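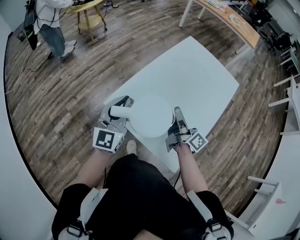
Evari

Posted June 5, 2019

Hi! I run the hand-held gripper sessions at Cimum, and I'm looking for 7 people to come in and help us figure out why our grippers keep dropping things.

Let me back up a little. We spent the spring recording everyday household jobs with a pair of grippers (you hold one in each hand, and the recordings get used to teach a robot arm to do the same thing). We have 2,252 recordings so far, which I was feeling pretty great about until I went back through them and found 101 where the left jaw lets go partway through a lift. You squeeze, it holds, and then it just sort of relaxes. Round things with a short handle are the worst. A robot trained on those clips has learned to let go too, so you can imagine how the last demo at Steinbach went. One chipped floor, one very bruised toe (mine).

We've swapped the springs and the finger pads and it still happens, only less often, and never when I'm the one holding it! So I need different hands. Big, small, left-handed, whatever you've got.

What you'd be doing: sitting at a low table, picking up light objects with both grippers, passing them from side to side, setting them down, and telling me the second anything feels loose. Nothing breakable and nothing heavy until this is fixed. If a jaw slips, please let the thing fall. Don't grab for it, that's how fingers get pinched.

Each session is two hours with a long break, and I'd love to have you for 5 of them, but come for one if that's all you can manage. It's paid by the session, and you get paid even if we have to stop early because a gripper quits on us.

You should be 18 or over and okay with your hands being on video. Closed-toe shoes, please. If you have wrist trouble, talk to me first and we'll see. No experience needed at all.

Sessions are at the Undell building, second floor, and they run through November. To sign up, leave your name and the times you're free at the front desk there and I'll call you back.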